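Key Ring Storage: Frequently Asked Questions

Do I need a big ring for my keys?

Probably not. If you own a front door key, a car key and a bike lock key, use a bowl. A large ring with hooks around its rim starts to earn its place when you look after keys for other people, or for a building with more doors than you can remember.

Is it faster than a drawer?

The sellers say so. I have used a drawer and I have used a ring, and the drawer was slower mostly when I had been lazy about it. A ring does let you see a key before you touch it. Whether that is worth giving up wall space is your call.

Can I use every hook?

You can, but I wouldn't. Neighboring keys swing into each other and you end up lifting three to get one. Our ring at the Hallness workshop was sold as holding 20 sets. I would call it comfortable at half that.

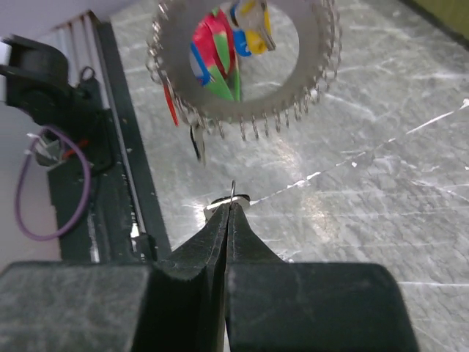

Hooks along the outer edge, a dark key hanging low, and a yellow key tag seen through the middle.

Are colored tags any use?

Some. Yellow and blue are easy to tell apart across a room. Color codes fall down once you forget what blue meant, and you will. Write the code on a card and keep the card somewhere else.

What about the numbered tags?

Plurnon sells metal ones with stamped numbers. Ours started at 1034, for no reason anyone at the shop could give me. Numbers are fine if you keep a list. Without a list they are worse than colors.

Should I put the address on a tag?

No. I can't believe this still comes up.

Which wire hooks hold best?

Catalogs make a lot of this. Shokri charges 2 dollars more per pack for its "secure curl" hooks, and I can't tell them from the plain sort. Look for a loop that closes far enough to stop the tag from sliding off – that is the whole test. 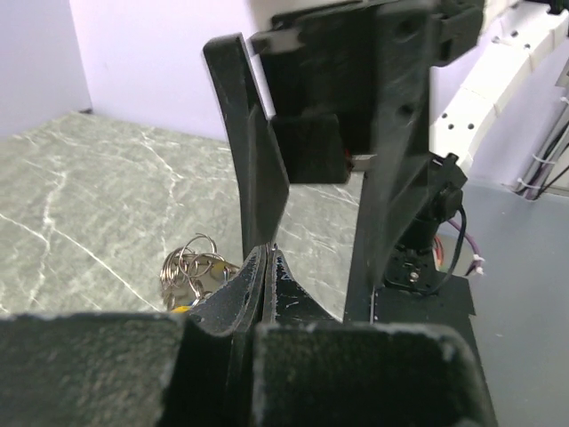

Take one of your own tags along if you buy in person. The shop in Fluvuscombe lets you try a hook before paying, and almost every bad hook shows itself the first time you tug on it.

How often should I sort the keys?

Twice a year is plenty. I do it in November and again in spring. Any key that can't be matched to a lock goes in an envelope for 2 months, then out.

Will a ring stop me from losing keys?

Only the ones you hang back up.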